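Filed under: Tables & Worktops
4 min read

Senent Gesby worktable, white

The Gesby is sold as a table for everything, and I distrust that phrase on principle. Senent's leaflet promises it will suit cooking, sewing, homework and "light making", whatever that may be. We agreed to stock it in April after a good deal of grumbling, mostly mine, and this page sets out what you get for £249 and what I think you don't.

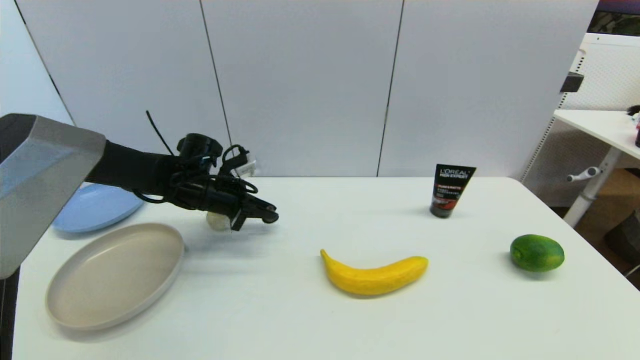
SURFACE AND FINISH

White tops are easy to like in a showroom. At home they show pencil, turmeric and every crumb, and the Gesby is no different. Senent calls the finish "stain-proof". I left a teabag on our shop table overnight and had to go at the ring with cream cleaner before it went. Stain-resistant, then, if you're quick. We've asked them to change the wording and they haven't.

It's a plain flat top with no lip, so a spilt glass of water will find the floor. Crockery slides about on it more than it would on bare wood. Hot pans need a mat, and the guarantee doesn't cover scorch marks, a fact the leaflet keeps for the very last page.

SIZE

The top is 84 cm deep. That's generous for one person working and a bit mean for two people eating opposite each other with serving dishes between them. Height is 77 cm, slightly taller than most dining tables. Tall customers tend to approve. Danai Kourkoulas on our shop floor says her shoulders ache after an hour of typing at it, so try it with your own chair before you order. 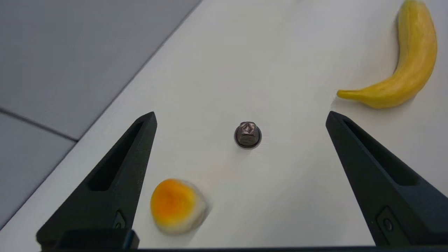 Assembly is the part I'd argue with most. The leaflet says ten minutes. It took me the best part of an hour, and I've put up a lot of tables. The legs go on with bolts from underneath, and you have to start all of them by hand before tightening any, or the last leg won't line up. The key in the box is soft. Use your own.

Once together it is steady, I'll give it that. Lean on a corner and very little happens.

COMPARED WITH

The Manolakis bench costs more, weighs more and will probably see out its owner. The Pludwood folding table is cheaper and wobbles. The Gesby sits between them, and at the full price I'd hesitate. In the sale I wouldn't.

Order code 1796. White only. The grey has been "coming soon" for as long as we've had the account.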